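Does the Skewer Tower Really Teach You About Balance?

You may have seen this game already. You stand a cardboard tube on its end, poke wooden skewers through it, and then take turns pulling them out. Plenty of websites say it teaches you "the science of balance." Some say it makes you better at math. One I read claimed it improves your focus by 100 percent, and it didn't say how anybody measured that, or whose focus it was.

I like the game. I don't like big claims with nothing behind them. So let's look at what a tube, a cup and a few sticks can show you, and what they can't.

What you need

A cardboard tube from a paper towel roll. A paper cup wide enough for the tube to stand in. Some wooden skewers. A grown-up to make the first holes and snip off the sharp points. Marbles or dried beans, if you want to play the dropping version later.

Start with the question most people skip: why does the tube need a cup at all?

Try standing a tube on a table by itself. It stays up. Now give it a gentle poke near the top. Over it goes. A tall, skinny thing doesn't have to lean very far before it tips, and scientists explain this with an idea called the center of gravity. That's the spot where you can pretend all of an object's weight is gathered. As long as that spot is over the base, the object can stay standing. Once the spot moves out past the edge of the base, gravity pulls the object down.

The cup helps by holding the lower part of the tube. If the tube fits loosely, it can still wobble and lean on the rim. If it fits snugly, the tube and cup act more like one object.

Does that make the cup a "stabilizer," as the instructions in some craft kits say? Sort of. A paper cup is very light, and most paper cups are narrower at the bottom than at the top. That's a poor shape for a base! Turn one upside down and it is much harder to knock over, but then you can't put a tube in it. You can drop a few pebbles in the bottom of the cup and see if that helps. Don't take my word for it. Poke it and find out.

Now for the skewers

Push one skewer straight through the middle of the tube so the same amount sticks out on both sides. The weight on the left matches the weight on the right, and the tube should stand about as well as it did before.

Next, slide the skewer so that most of it sticks out to one side. The center of gravity has moved that way too. How far? Only a little. A wooden skewer doesn't weigh much. 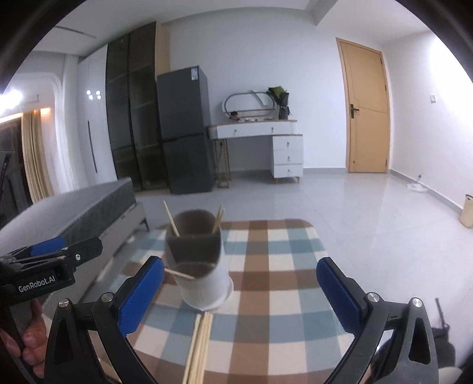 Kourosh Ansari
Science writer, Prenimside Young Readers' Page

Three skewers are in the tube this time, and one of them sticks out sideways to the left, near the middle. You might think it ought to drag the whole thing over. A drawing in a book called Drakos and the Tower shows just that: one stick goes in crooked and down comes everything, with a dragon looking surprised. It's a good drawing. I don't think it's good science.

One light stick usually can't beat a tube that is being held by a cup. If you want a real crash, put something heavy on the end of the stick. A lump of modeling clay works well. Stick it on close to the tube first, then move it farther out, a bit at a time. The clay weighs the same wherever you put it. It has more turning power when it is farther away, in the same way that pushing a door near the handle is easier than pushing it near the hinge.

Does the floor matter?

Yes, and this is one that the kit instructions leave out. A rug can be squishy, and it can have folds and bumps you don't notice until your tower leans. A tile floor is hard and usually flatter. Then again, a light cup can slide on smooth tile when you bump it, and a rug may grip it better. Which one wins? I've seen people write "always build on a hard surface" as if it were a law of nature. Test your own tower on both before you believe them.

To make the test fair, change one thing at a time. Use the same tube, the same cup and the same skewers, and give it the same size of poke. That last part is hard. A finger is not a very good measuring tool. You could roll a ball down a ramp from the same height each time and let the ball do the poking.

Do it more than once, too. A tower that falls over one time might have been bumped by your sleeve.

So what about the big claims?

Building one of these can teach you something about balance, if you stop and ask why it fell. Pulling sticks out and cheering teaches you how to pull sticks out and cheer. I have nothing against that. As for math and focus, I would want to see a proper test, with lots of kids, some who played and some who didn't, and the results written down where other people could check them.

Try this next

Put the same lump of clay on a skewer high up the tube, then on one low down. Write down your guess before you let go. Keep the wrong guesses in your notebook along with the right ones, and pick up all the skewers before somebody walks across the floor in socks.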